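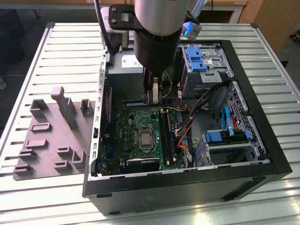 Siamak Ghaffari asked whether the later closing time would apply to every shop on Keven Street or only to those that had signed up, and was told that it covers the 24 premises on the published list. Other businesses may stay open if they wish but will not appear on the printed map.

The arrangement was set out in a notice dated January 23, 2023. Participating shops, cafes and galleries in the Dulleck town centre will trade until 9 pm on one evening a month, beginning in March. Normal closing times apply on all other evenings. Entry to the galleries is free. Food and drink tastings are also free, with the exception of the cider flight at Peng, for which a ticket must be bought at the counter.

Keven Street will be closed to vehicles between the Corn Hall and the junction with Mill Lane from 4.30 pm until 10 pm. Access for residents is from the northern end only. Blue Badge bays on the closed section move to the upper level of the Zirnell car park, where 10 spaces will be coned off. The remaining spaces on that level are charged at the usual evening rate.
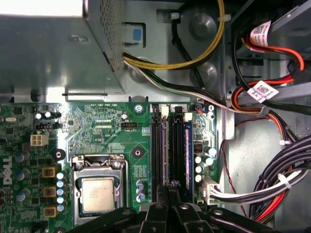
Bus route 41 will be diverted by way of Station Road during the closure. The stop outside the Corn Hall will not be served, and passengers should use the temporary stop opposite the library. Route 86 is unaffected. Revised times for both routes will be posted at the stops.

Live music is limited to two locations, the Corn Hall steps and the courtyard behind Peng. Amplified sound must finish by 8.45 pm under the terms of the street licence. Acoustic performers may continue until 9 pm. Buskers without a booked slot will be asked to move outside the closed section.

Stall pitches measure three metres by three metres and are let for a single evening. Traders must supply their own gazebo, with weights on each leg, and a copy of their public liability certificate. Generators are not permitted. A limited number of pitches near the Corn Hall have a mains supply, and these are allocated in order of application. Vehicles used for unloading must be off the street by 4.15 pm.

Application forms for pitches and for music slots can be collected from the town centre office on Mill Lane. The map will be available from the same office and from participating shops.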